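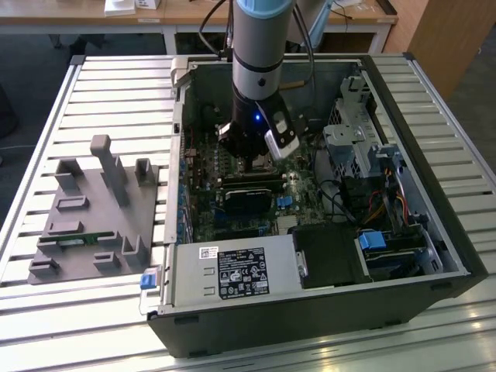 Taking a class to the Grumik open day in Plenville - worth the drive?

Posted by Kelly Garside, Oct 13, 2024

Hi all! I run an after-school computer club and I'm thinking of taking the kids to the open day at Grumik in December. The flyer says they have robots working on old computers and that you can stand pretty close. Has anyone been? I'm mostly wondering if there's enough going on to hold a bunch of twelve-year-olds for a whole afternoon, and if it's all talk or if they really get to watch an arm do something. It's a 50 mile drive for us, so I'd like to know before I go begging for a bus. Also, is there anywhere to eat?

Gareth Oakley

I went last year and had a great time, so yes, go! The talk at the start is a bit long (a lot of slides on how they got to 2,000 machines) but after that you get out on the floor and it's much better. Desktop towers lie on their side with the side panel off, and the arm comes straight down into them. There's a gray 3D-printed fixture next to the tower with slots and posts for holding parts, and my son was more interested in that than in the robot. He's been asking for a printer ever since.

Ask them to show you the server boards too. Everything is packed in so much tighter, and the gripper looks huge when it gets down near the processor socket. 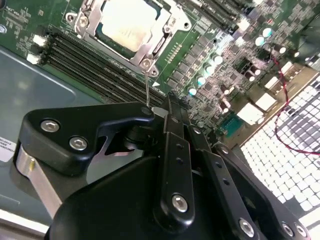
They ran the arm slowly while we were there, and the guy at our table was happy to stop and answer questions. Mine asked him what happens if it drops a screw and got a really good five minute answer. If your kids have opened up a PC before, they'll get a lot more out of it, so maybe do a session on memory and power supplies the week before. Bring a sweater, the floor was chilly.

For food there's a sandwich place on Blackburn, left out of the parking lot. The vending machine ate my dollar.

grorden_fan

we did it in one hour and that was plenty. sign up early tho, they had 900 spots and my sister's group didn't get in. no idea about buses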